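Search datasets, notes, people
Sign in to save this search

skitdale-bedding-survey / README

May – Mutua Mollel

# Skitdale Bedding Survey

Answers from a postal and doorstep survey of what people sleep on and under, Skitdale and the Palard side of the river. Sheets, blankets, pillows, how often washed, how dried, what they'd buy next. 519 forms came back. 212 of those have the long section filled in, the rest are short form only.

Started as a side job for the Clellimton textile history group, who wanted something on how people look after cloth now to set next to the mill records. Grew a bit. Cleaned up and put here so others can use it.

## What's in the folder

- `forms_short.csv` – one row per household, 519 rows
- `forms_long.csv` – one row per household, 212 rows, joins on `form_no`
- `colors.csv` – lookup for color words, see below
- `notes.txt` – remarks people wrote in the margins, typed up as written

Comma separated, UTF-8. Blank means no answer. A zero means they wrote zero, or "none", or "never". Please don't merge the two, I did that in an early version and the drying numbers were nonsense for weeks.

## Main columns

- `form_no` – number stamped on the paper form
- `area` – S for Skitdale, P for Palard
- `beds` – beds slept in most nights. Guest beds have their own column
- `wash_weeks` – usual gap between sheet washes, in weeks
- `dry_how` – line, rack, machine, laundromat, other
- `iron` – y / n / sometimes
- `fitted` – y / n / both
- `top_color` – the color word the person used for the sheet on the bed that day
- `color_group` – my grouping of that word
- `age_oldest` – age in years of the oldest sheet still in use, long form only

`dry_how` can hold two values with a slash between. Sorry. Split on the slash.

## Color words

This took longer than everything else put together. People were asked to write down the color in their own words and they did. Cream, off cream, oatmeal, "hospital", "my mother's blue". Every distinct word is kept in `colors.csv` with the group I put it in. 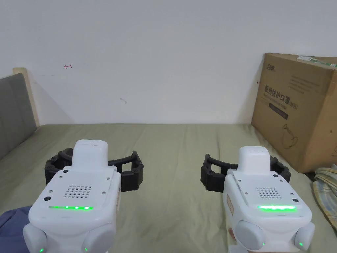

Greens were the worst group by far. Sage, moss, pea, khaki, olive, "army", all used for cloth that could sit side by side in a drawer and pass for a set. A light olive sheet like the one here could come in under any of them, and against a white wall I'd have called it green and moved on. So `color_group` has one plain "green" and one "green-brown", and light olive goes in green-brown. If you disagree, regroup from `top_color`, the original word is never overwritten. Blues split in two as well, light and dark, with anything called teal in its own group becuase it was claimed by both sides.

Patterned sheets get the first color named. "Blue with yellow flowers" is blue. Stripes same rule.

## How it was collected

Forms went out by post with a return envelope, then a second round by hand on streets where few had answered. Gerlach Print did the forms. First batch had question 4 cut short at the fold, so `iron` is blank on a lot of the low form numbers – missing, not refused.

Doorstep forms are marked D in `mode`. People answering at the door give shorter wash gaps than people answering by post. Make of that what you like. I would not pool them without checking.

## Known problems

- Palard is thin. Fewer forms, older households, hardly any renters.
- "Sheet" meant different things to different people. Some counted the duvet cover. Where the margin note makes it clear, `sheet_note` says so.
- 3 forms have the same stamped number. They carry a, b and c after the number.
- `age_oldest` is memory, not receipts. Lots of tens and twenties.
- Anyone who wrote "depends on weather" for drying is under other. Should probably be its own value, will fix in the next version if theres one.

## Privacy

No names, no street names, no house numbers. Margin notes were read through and anything that pointed to a person was taken out and replaced with [cut]. If you spot something I missed, tell me and don't repost it. Paper forms are boxed up at Clellimton and not open to view.

## Use

Free to use for study, teaching, local history, whatever. Say where it came from. Not much good for selling bedding, the sample is too local and too fond of flannel.

## Changes

- v4 – teal split out, drying column fixed, typos in notes left as people wrote them
- v3 – long form added
- v2 – blanks and zeros separated
- v1 – short form only, don't use

Corrections to Mutua Mollel, care of the Clellimton group. Put the form number in the message please.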